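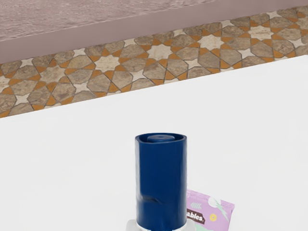

Bornstead, August

The question of how long a household should keep its bottles is one to which I have given more attention this year than in any previous one. Readers of these pages will know that the flat in Storimari was given up in the spring, and that its contents were brought to Bornstead in 30 boxes. Four of those boxes held nothing but toiletries and cleaning products, most of them part used.

It has been my practice to record such matters properly. Each item was entered in a notebook with its place of purchase, where known, and the price, where the label remained. The final list ran to 188 entries. Eighteen were duplicates of the same hand cream, bought over a period of years from the Filtano shop near the station, which closed last winter.

My sister-in-law, Kanako Imai, takes the view that anything unopened should be given away and anything opened should be thrown out. I do not share it. A part-used bottle of shampoo remains perfectly serviceable, and the cost of replacing everything on the list would have come to more than 2,000 crowns. We have agreed that her rule will apply to medicines and sun cream, and mine to everything else.

The following arrangements are now in force. One bottle of each kind is kept in use, and the next may not be opened until it is finished. Soap is stored in the hall cupboard, on the upper shelf. Purchases of washing products are suspended until further notice, with the exception of toothpaste.

Hatsue Hirose has written to ask whether glass jars fall under the same arrangements. They do not. Jars are a separate matter and will be dealt with when the pantry has been shelved, the joiner having promised to come on Saturday - a promise he has made before.

I should add that the hand cream is of good quality, and that visitors to the house may expect to be offered a tube.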